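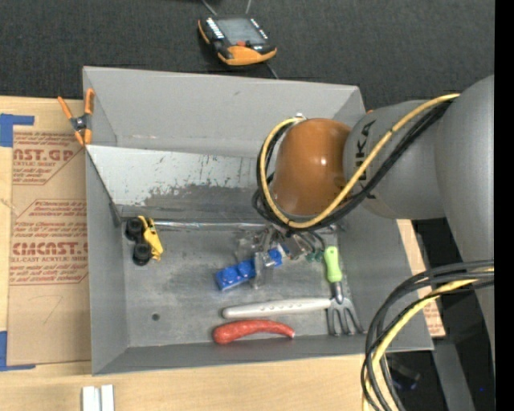

Introduction to Household Economics, Unit 4
Storage, Stock and the Small Food Business
Notes to go with the evening session

Welcome back, everyone, and thank you for the lovely stack of pantry diaries (I have read every one, and I now know far more than I expected to about who hoards tinned tomatoes). Tonight we move from the home cupboard to the small business storeroom, and I think you'll find it's less of a jump than it sounds. The same old questions come up. How much should I keep? What does it cost me to keep it? And what happens on the day I run out?

Please have Chapter 6 of the reader beside you, along with last unit's worksheet on fixed and variable costs. If you missed that one, Trudy Hinds has spare copies at the front desk until 8 p.m.

Holding cost

Holding cost is everything you pay simply for having goods sitting there. Rent on the shelf space is part of it, and so are power for the cooler, insurance, spoilage, and the money you tied up when you could have used it for something else. Students nearly always forget that last one, and I did too when I first ran a market stall years ago, with a garage full of jam jars bought at what I thought was a wonderful price. They were a bargain! I was still tripping over them three summers later.

Ordering cost

Ordering cost is what you pay each time you place an order, whatever its size. Think of the delivery fee, the phone calls, the hour spent checking the boxes against the invoice. A big order spreads this out nicely over a lot of items, and a small order doesn't. So the two costs pull against each other, and most of stock planning is a matter of finding a comfortable spot between them.

Worked case: the Wihongi bakery

Corey Te Moana has kindly let us use figures from the bakery's first year. The shop goes through 1,000 cake boxes in a quarter. The supplier, Werkisholm, sells them in lots of 500 and charges the same delivery fee no matter how many lots you take. Corey began by ordering one lot at a time, which meant two deliveries a quarter and a storeroom with room to turn around in. Before the December rush the bakery took four lots at once. That saved three delivery fees, and it also filled the back hallway, and 166 boxes got damp at the bottom of the pile and had to be thrown out.

Work through it in pairs. Was the big order a mistake? I'd like you to argue it both ways before you settle, and do put a value on the hallway, even if you have to guess at one. There is more than one decent answer here, and last year's group was still going at it in the parking lot.

Safety stock

Safety stock is the little extra you hold in case a delivery is late or a busy weekend catches you out. How much you need depends on how steady your sales are and how far you trust your supplier. Didier Lecomte's guest talk on the Prorka co-op covered this very well, and his slides are in the course folder. Look again at the one on flour, where he shows sales jumping about from week to week while deliveries arrive like clockwork, and then think about what would change if it were the other way around.

For next time

Read Chapter 7 as far as the section on seasonal demand. Pick one item you buy regularly, at home or at work, and write a page on its holding and ordering costs. Rough numbers are fine as long as you tell me where they came from. Rangi Costigan is taking the tutorial while I'm away, so please hand your pages to Rangi.

Carleen Donnelly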